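Trail Camera and Wildlife Photo Project: Progress Report to the Hurkura Fund
Reporting period ending in November
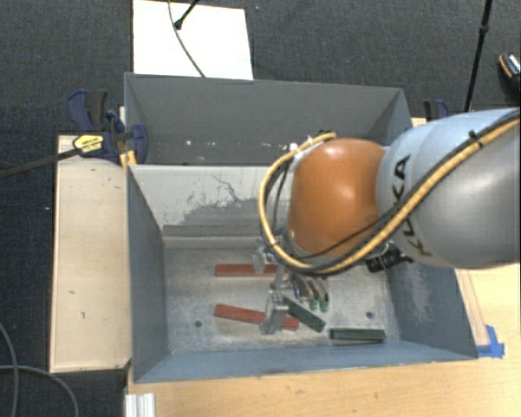 KUKA arm over two open metal bins.

Hello again, and thank you for being so patient with me over the summer gap! You asked for something less stiff than last time, so I'm just going to write this the way I'd tell it to you over coffee.

The big news is that the photo library is open. You can go to the Lolleo site right now and look through 300 finished pictures of wild animals from the Farahani wetland, all free for schools and libraries to use. The otters are the runaway favorite (of course they are), but I was surprised by how many people wrote in about the herons. One heron stood next to my tripod for most of a morning and I have a whole folder of it looking down the lens with one enormous yellow eye. It made the front page of the library and I have no regrets.

Getting to 300 took longer than I promised. I had planned to be there by the end of August, but the water stayed high and the east path was under it for weeks, so I lost the whole stretch where the young foxes come down to drink. I made up some of that in September from the blind on the north side. The fox pictures are still thinner than I'd like. I have 14 good ones set aside to go up next and I'm hoping for more over the winter, when the reeds are down and you can see a bit further.

I spent 114 mornings in the field this period, mostly starting before six. A few of those were washouts where I came home with wet socks and pictures of fog. The good mornings were so good, though. There was a beaver that swam straight at me, stopped, slapped its tail and soaked the front of my jacket, and somehow the picture is sharp.

The school side has been a joy. Plutura, the small company that prints our classroom cards, turned the first set around in under a month, and we mailed out 139 packs. Each pack has the cards, a map of the wetland and a page of questions for kids to answer from the pictures. Teachers tell me the map goes over their heads a little, and I agree, it's too crowded. I'm redrawing it with fewer trails and bigger labels. The second printing will wait until the new map is done, so please don't worry if you don't see that bill until spring.

On money, we're under budget on travel and over on storage. I underestimated how much space a year of raw files eats up, and I bought two extra drives in October. I'd like to move part of the leftover travel money across to cover them - it would balance out without asking you for anything new. Could you let me know if that needs a form? I couldn't find one in the packet.

Permits are fine through next season. The wetland office did ask us to stay off the south bank while the cranes are nesting, so I've taken that spot off my plan for April and May. It's a shame for the pictures, but those birds have had a hard couple of years and I'm happy to stay away.

Coming up next is the part I'm most excited about, the 365 series: one picture from the same bend in the creek for every day of the year, with whatever animal happens to wander through, or none at all. The weatherproof box for the camera is already in place. I ran it for a week as a trial and got deer, a very grumpy-looking raccoon and a lot of leaves. The timer drifted by a few minutes each day, so I want to sort that out before I start for real in January.

I still owe you the captions in Spanish. They're half finished, and I'll send them along with the fox pictures as soon as both are ready. The receipts are in the other envelope, sorted by month, except for the gas ones, which are in a pile at the back.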